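Shared Kitchens Need Fewer Labels

The rental building at Lacerda has 13 units and one common kitchen, and its management firm, Rultow, labels everything in it. Shelves, drawers and hooks all carry a printed strip. The strips are replaced every September, when leases turn over.

My objection is to the maintenance cost. A label is a record, and a record has to be updated when the thing it describes moves. In a shared kitchen, things move daily. Within two weeks the strip that says "mugs" sits under a stack of bowls, and a new tenant has to open every door anyway.

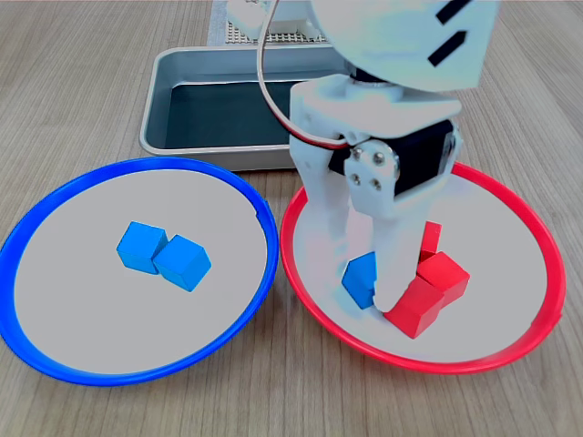 Color coding degrades more slowly. It assigns a category to the object itself — the marking travels with it. Simone Coutinho, who ran the kitchen at Plurer before it closed, used three colors and posted no signs. Her system did require buying matched sets, and replacements had to come from the same line.

That expense is the usual argument for labels. It is a fair one for a single household. In a building with constant turnover, I would pay for the sets and retire the label printer.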